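Colher inox com letras em relevo no cabo: como limpar o relevo sem riscar o polido?

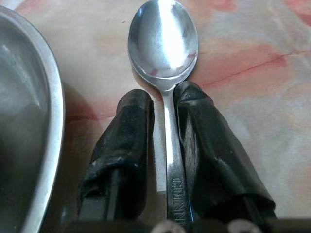 Tenho um conjunto de talheres de uso diário, comprado avulso, sem caixa nem folheto. A concha da colher é polida espelhada e o cabo é fino, com a marcação em letras maiúsculas no sentido do comprimento. O problema está na marcação. Entre as letras acumula-se um depósito escuro que a máquina de lavar loiça não remove. Em algumas peças é quase preto, noutras é só uma sombra à volta de cada letra.

Já tentei:
- esponja macia com detergente neutro, sem efeito;
- molho em água quente com bicarbonato durante uma noite, melhoria ligeira;
- palito de madeira, que funciona mas demora demasiado por peça.

Não quero usar palha de aço. Uma colher de sopa já ficou com riscos circulares na concha por causa disso e o reflexo nunca mais ficou limpo.

Pergunto também se a pasta Flaris serve para este acabamento. O rótulo diz "metais", sem especificar. A água cá em casa é dura e uso pastilhas Vornness na máquina, programa de 50 graus. O tampo onde as peças secam tem um padrão marmoreado em tons de creme e rosa e não sei se aguenta produtos ácidos, por isso agradeço indicações também nesse ponto.

Publicado por: talher_avulso

Resposta de inox_e_companhia

O depósito nas zonas em relevo costuma ser mistura de calcário, gordura e resíduo de detergente. O calcário fixa o resto, e o detergente neutro sozinho não o dissolve. O bicarbonato é alcalino, ajuda na gordura e pouco mais.

Procedimento que uso:

1. Desengordurar primeiro com detergente de loiça e água quente. Enxaguar.
2. Preparar ácido cítrico em água morna, uma colher de sopa rasa para 400 ml. Recipiente de vidro ou plástico, nunca alumínio.
3. Mergulhar só os cabos, de pé, durante quinze minutos. A concha não precisa.
4. Escovar a marcação com escova de dentes de cerdas macias, no sentido do comprimento do cabo. Movimentos transversais deixam marcas visíveis no polido.
5. Enxaguar bem em água corrente e secar de imediato com pano de microfibra.

Se ficar resíduo, repetir o banho em vez de aumentar a força da escova. Com depósito antigo podem ser precisas até 3 passagens.

Não usar lixívia nem produtos com cloro. O cloro ataca o inox e provoca picadas, que começam precisamente nos cantos das letras, onde o líquido fica retido. Também não deixar de molho em água com sal.

Sobre a pasta: não conheço a Flaris. Uma pasta para "metais" sem mais indicação pode ser formulada para latão ou cobre e ter abrasivo grosso. Teste nas costas do cabo de uma peça já riscada e veja à luz rasante. Outro inconveniente das pastas em zonas gravadas ou em relevo é que secam nos recantos e deixam um resíduo esbranquiçado, mais difícil de tirar do que o original.

Quanto ao tampo: se for pedra calcária ou mármore verdadeiro, o ácido cítrico mancha-o em poucos minutos, sem recuperação possível a não ser por repolimento. Se for laminado, em princípio tolera salpicos limpos logo a seguir. Só pelo aspeto do padrão não se distingue com segurança. Trabalhe dentro do lava-loiça, ou com um tabuleiro por baixo, e a dúvida deixa de ter importância.

Resposta de marta561

eu uso vinagre e pronto, fica ótimo. nunca medi nada

Resposta de oficina_da_copa

Concordo com o ácido cítrico. Acrescento a parte da máquina, que é onde o problema volta a aparecer.

Verifique a regulação do sal. Com água dura e regulação de fábrica, o descalcificador quase sempre fica abaixo do necessário. Na minha Gellach o ajuste faz-se no menu de serviço, na sua terá de consultar o manual. As pastilhas com sal incorporado não substituem o depósito quando a dureza é alta.

Coloque as colheres no cesto com o cabo para baixo e sem se encaixarem umas nas outras. Abra a porta no fim do ciclo e seque os cabos à mão. É na secagem lenta que a água deixa o calcário à volta das letras.

Para os riscos circulares da concha: não saem com limpeza. Só com polimento, por exemplo disco de feltro e pasta fina para inox. Tenho usado a Schwaiger, com resultado aceitável em riscos superficiais. Nos fundos não compensa o trabalho numa peça avulsa.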